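Techno automobile - Séance 6 : lire une fiche technique de voiture neuve
Polycopié, version du 19 avr. 2024 - E. Miranda
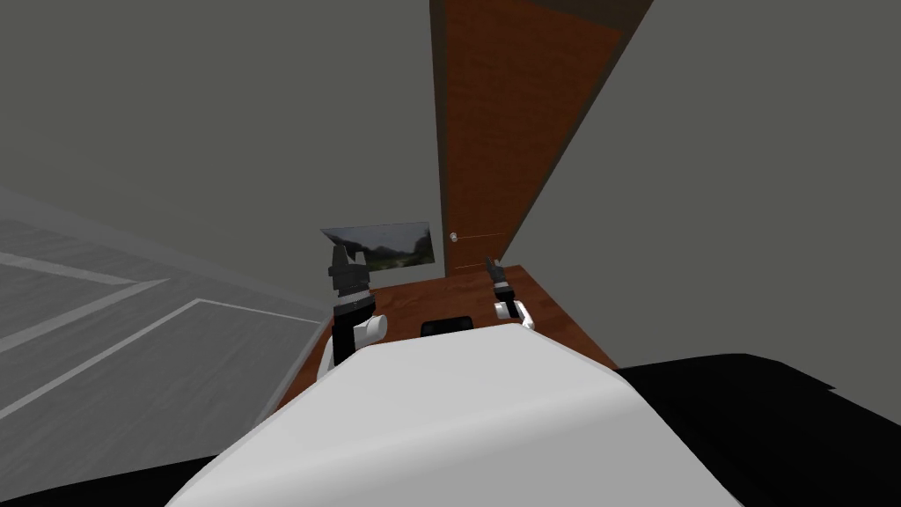 Temps de lecture : 3 min

Rappel séance précédente : la puissance max ne dit pas grand-chose toute seule. Regarder à quel régime. Un moteur qui donne tout à 6 000 tr/min ne se conduit pas comme un autre qui a le même chiffre à 4 000.

1. Couple et puissance
P = C x ω. À savoir par coeur, avec les unités (W, N.m, rad/s). Conversion tr/min vers rad/s : multiplier par 2π/60. Beaucoup d'oublis au dernier devoir.
Exercice fait au tableau : 200 N.m à 3 000 tr/min. ω = 314 rad/s, donc P = 62,8 kW, soit 85 ch. Refaire le calcul chez vous sans le corrigé.
Couple « plat » : valeur à peu près constante sur une plage de régime. Typique des petits turbos. Agréable en ville, moins besoin de rétrograder.

2. Masses
Masse à vide, masse en ordre de marche, PTAC - trois choses différentes, ne pas mélanger.
- en ordre de marche : avec les pleins et 75 kg pour le conducteur
- PTAC : le maximum autorisé, passagers et bagages compris
- charge utile : ce qui reste entre les deux. Attention, les options mangent dedans (toit panoramique, attelage, grosses jantes)
Vérifier toujours quelle masse le constructeur utilise dans la brochure, ce n'est pas toujours la même d'un marché à l'autre.

3. Consommation
Cycle WLTP : essai sur banc à rouleaux, quatre phases (basse, moyenne, haute, très haute vitesse). Remplace l'ancien NEDC, trop doux. Les valeurs des deux cycles ne se comparent pas directement, même pour le meme modèle.
Hybride rechargeable : le chiffre officiel dépend beaucoup de la part roulée en électrique. Batterie vide, on retombe sur une conso de thermique, avec le poids en plus.
Question d'Effie Urquhart en cours : et la clim ? Coupée pendant l'essai. Donc en été, prévoir un écart.

4. Dimensions
Empattement : distance entre les axes avant et arrière. Joue sur la place aux jambes et la stabilité. Ne pas confondre avec la voie (distance entre les roues d'un même essieu).
Volume de coffre : norme VDA, on remplit avec des petits blocs d'un litre. Certaines marques mesurent jusqu'au toit, d'autres jusqu'à la tablette. Lire la note de bas de page !
Diamètre de braquage : entre trottoirs ou entre murs. Entre murs c'est toujours plus grand, on compte les porte-à-faux.

5. Pneumatiques
Exemple 205/55 R16 91V. Largeur en mm, hauteur de flanc en % de la largeur, radial, jante en pouces, indice de charge, indice de vitesse. Hauteur du flanc ici : 112,75 mm. Sera demandé à l'examen, presque sûr.

À rendre
Comparatif de deux berlines compactes, même niveau de finition, mêmes rubriques que ci-dessus. Deux pages max, tableau accepté mais avec des phrases autour. Citer les sources et l'année-modèle. Binômes : Cuesta / Barroso, Lorente / Urquhart, les autres me disent par mail.
Pas de copier-coller des brochures, ça ce voit tout de suite.

Prochaine séance : boîtes de vitesses - manuelle, double embrayage, CVT. Apporter la calculatrice.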